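Brostico sets money aside for a second arm

29/06/2024

It has been a long time coming, and there were a few sighs of relief round the table when it was finally agreed, but Brostico has put its equipment plan for the coming year to bed, and the workshop at Valley is to have a second robot arm. Anyone who has stood in the queue to book time on the first one will know how welcome that is!

Covadonga Ortuño, who looks after equipment buying for the firm, has been working on the figures ever since February, when the first quotes came in and were (she is the first to say so) rather more than anyone had hoped. She went back to the suppliers, then went back to them again, and in the end chose to spend a little less on the arm itself and keep a proper sum by for all the bits that go with it. That means £3000 for grippers, wrist cameras, spare cables and mountings, a line that was missing altogether from last year's plan and was sorely felt by the autumn.

"We bought a lovely machine and then had to go round with a begging bowl for the small parts," she told us over a very welcome cup of tea. "I would sooner have the boring things in the cupboard on the first morning."

The new arm will go to the Tevis bay, where the handling work is done, and will spend its days on ordinary tools and household goods, the sort of thing most of us pick up without a second thought. Long handles and shiny wrapping have both been on the team's list of troublesome items for a good while, and Covadonga sat in on 2 full sessions before she settled on which gripper to ask for. She would like everyone who signs off spending to do the same, and has offered to bring biscuits.

Two suppliers are still in the running. Mạc has offered the shorter wait, with delivery 14 weeks from the order, and will take back the fingers if they turn out to be the wrong size. The other quote is a touch cheaper but leaves out fitting and training, and by the time those are added there is very little in it. A decision is promised before the summer break, and whichever way it goes there will be training places for 15 members of staff, shared between the day and evening teams. Please put your name down early if you are keen, as the last course filled up before the notice had been up a full afternoon.
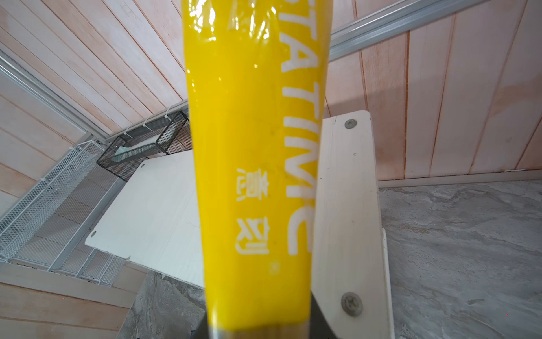
Handling work at Brostico: a yellow tool handle, its upper part still in clear wrap, seen from the wrist camera.

There is also a small amount in the plan for servicing the first arm, which has had a busy life and is due new cables and a good going-over once its younger companion has arrived. Floor space has been measured and there is room for both, provided the old packing bench moves along to the far wall. Questions about the budget, or about the bench, should go to Covadonga at the Valley office.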